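Things people ask me about the Gatchalian pottery weekends

Do I need any experience?
Nope! Most people who come have never touched clay. If you have, great, you can help the person next to you.

How much is it?
250 for the weekend, clay and glazes included. Lunch is extra on the second day (I cook on the first, and my cooking is free for a reason).

How big are the groups?
16 at most. The July one fills up fast, so email me early if that's the one you want.

Can I bring my kid?
If they're 12 or older, sure. Younger ones get bored waiting for the wheel, and then so does everybody else.

When do I get my pots?
Drying, firing and glaze firing take some 30 days all together. I'll write when they're ready - please don't write me first, I'm slow with email in firing weeks.
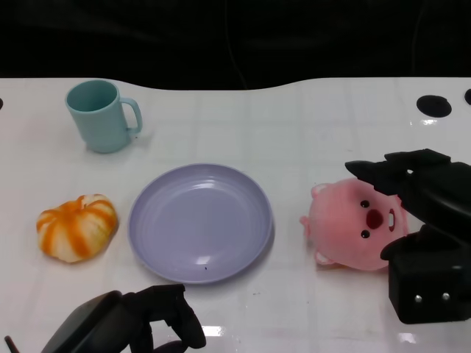
Imelda Estrella

What if I can't make a decent mug?
Then you make a bowl. Every mug that goes wrong is halfway to a bowl anyway, and handles are the hardest part of the weekend. I do them last, after coffee.

Can I cancel?
Up to two weeks before, full refund. After that I'll move you to another date if there's room.

Where do I park?
Behind the bakery, not in front of it.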